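Éloge du mode d'emploi illisible

J'ai acheté en juin une étagère de la marque Udimix, modèle Wadine, 162 centimètres de haut une fois debout, ce qui reste à ce jour une hypothèse. Le carton contenait des planches, un sachet de vis et une notice de 20 pages sans un seul mot. Rien que des dessins. À la page 2, un petit bonhomme au crâne rond sourit devant une caisse ouverte. À côté, le même bonhomme, seul, est barré d'une croix. J'en ai conclu qu'il fallait être deux, ou qu'il était interdit de vivre sans compagnie. Les deux lectures se défendent.

On nous a vendu le dessin comme une langue universelle. Plus besoin de traducteurs, plus de ces phrases merveilleuses où l'on nous priait de « visser avec gentillesse le boulon mère ». Je les regrette, ces phrases. Elles étaient fausses, mais elles l'étaient avec quelqu'un derrière. On imaginait un employé, un vendredi soir, un dictionnaire trop court et une envie très nette de rentrer chez lui. Le bonhomme au crâne rond n'a envie de rien. Il sourit en tenant une planche qui pèse plus lourd que lui.

Mon voisin Sang-wook Do, qui a traduit des notices pendant la moitié de sa carrière, m'a raconté celle d'un autocuiseur Cheon. Mille fois on lui avait demandé de faire plus court. Il avait fini par rendre un texte où chaque étape tenait en une ligne, et le client s'était plaint que l'ensemble manquait de chaleur. Pour un autocuiseur, le reproche est sévère. L'année suivante, la marque passait au tout-dessin et lui envoyait une carte de vœux, sans texte elle non plus. 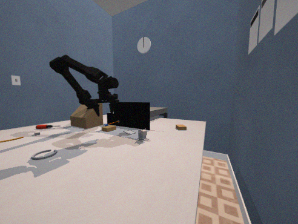
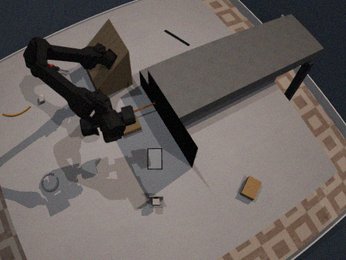

La flèche, ce tyran

Parlons de la flèche. Dans une notice sans paroles, elle fait tout le travail : elle dit de tourner, de pousser, de regarder, d'attendre. La mienne, page 11, part du panneau C, hésite, se courbe et revient vers le panneau C. J'ai passé un dimanche entier sur cette flèche. J'ai essayé de retourner le panneau, puis de retourner la notice, puis de me retourner moi-même, allongé sur le parquet, position d'où l'on découvre surtout l'état du dessous des radiateurs.

Un verbe aurait suffi. « Pivotez. » « Retournez. » Même « Débrouillez-vous » m'aurait paru courtois. Le verbe engage celui qui l'écrit ; on peut lui reprocher son imprécision, lui envoyer une lettre. Essayez donc d'écrire à une flèche.

J'ai tout de même écrit au fabricant. Le service clientèle, installé à Skedham, m'a répondu par un formulaire où je devais évaluer ma satisfaction en cochant l'un des cinq visages jaunes. J'ai cherché celui d'un homme qui possède une planche de trop. Il n'existe pas. J'ai coché le visage du milieu, celui qui ne pense rien, et j'ai reçu en retour un pouce levé.

On me dira que je suis de mauvaise foi, que des millions de gens montent des meubles sans mot et sans drame. Je l'admets volontiers. Ma sœur en monte deux dans la matinée et garde du temps pour le marché. Mais je remarque que, lorsqu'elle aide quelqu'un, elle ne dessine pas. Elle parle. « Tiens ça. Non, l'autre bout. Voilà, maintenant tu serres. » Il y a dans ces trois ordres plus de pédagogie que dans mes 20 pages de bonshommes, et ils sont livrés sans supplément.

Je ne réclame pas le retour des pavés en onze langues, imprimés si petit que le français se confondait avec le néerlandais. Je demande une phrase par page, écrite par une personne, relue par une autre si le budget le permet. Qu'on y laisse même une faute, j'aurai plaisir à la trouver.

L'étagère, pour l'heure, est couchée dans le couloir. Nous l'enjambons. Ma sœur vient en août.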